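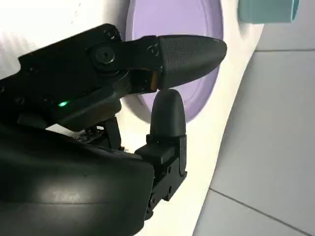 The hand up close, fingertips almost touching. Check out the texture on the upper one.

I'd been bugging the folks at Wiltholm to let me come see their kitchen hand ever since they started taking orders, and on May 17, 2022 I finally got my tour! The showroom is on the ground floor of the old Ditdale building, past a loading dock and a very confusing set of doors (I picked the wrong one and walked in on somebody's lunch). Deepak Kashyap met me out front, handed me a visitor sticker that wouldn't stick, and we got right into it.

A little background for those of you who don't follow this stuff the way I do. Wiltholm sells one product, a robotic hand called the Henare, and they sell it to people who already own an arm to put it on. Small food businesses are the customer they talk about most, along with a couple of university groups. You can buy the hand outright or get it as a monthly rental with support thrown in, and Deepak told me most people start with the rental and then decide. The software that goes with it is called Indurura. I asked where the name came from and got a long story about a street one of the founders lived on, and I'm still not sure I followed it.

So what's it like in person? Smaller talk first: it's very black. Black housing, black brackets, black fingers, with one tiny green light on the base of the upper finger. I kept staring at that light the whole time. The fingertips are where I got nosy. The long upper one has this woven look, a bit like carbon fiber, while the lower one is smooth and rounded like a bullet. Deepak says the tips are the part people ask about more than anything else, and they're sold separately in packs of 24, so you can swap them out when they wear down. I wish the price of those packs was on the website. I had to ask, and then he had to go ask!

They do the demos in a mocked-up home kitchen instead of on a bench, and I loved that. Deepak's thinking is that anybody can pick up a wooden block on a clean table, so visitors get to see it around dishes and shiny surfaces and the general clutter you and I live with. The white surface they were working over is really glossy, and I asked if that bothers the cameras. He said glare used to be a headache and that the June update to Indurura is supposed to help with it. I'll believe it when I see it, but he didn't dodge the question, and I appreciated that.

Then came the food. I was expecting an apple or maybe an egg carton, and what I got was a steamed bun made to look like a little pumpkin -- orange streaks down the grooves, dimple on top, the whole bit. I want a dozen of these at Thanksgiving.

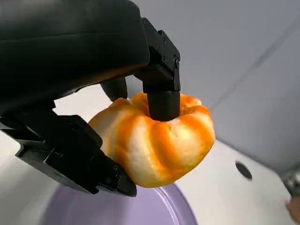
Pumpkin bun in the Henare's grip, over the lavender plate.

I got my nose as close as they'd let me. One fingertip presses right down into the dimple and another finger pushes from underneath, and the bun bulges a little at the bottom where it's squeezed. My honest reaction was "careful!" and I said it out loud, to a machine. Anyone who's tried to lift one of these with tongs will get it. Deepak said the squeeze is something you set yourself in Indurura, with a slider and a number next to it, and that soft dough is one of the presets you can start from. There are 127 presets in there at the moment, and he admitted a good chunk of them are for packaging and not food at all.

Now for my gripes, because I had a few. The setup guide they gave me to flip through is written for somebody who already knows the words. I do this for fun and I got lost by page two. The rental contract has a minimum term that I thought was on the long side for a bakery that just wants to try the thing over a holiday season, and I told them so. And cleaning! I asked about flour and steam getting into all those little joints and linkages, and the answer was a cover that goes over the hand, sold as an extra. I'd put that in the box if it were me.

What I liked: they let me ask the dumb questions, they let me stay two hours past what I'd booked, and Deepak never once read off a slide. If you want to go yourself, you fill out the form on their site and they write back with a time. Wear flat shoes, park on the side street, and use the door on the LEFT. I've asked for a quote on the rental with the cover and one pack of tips, and I'll post the numbers when I have them.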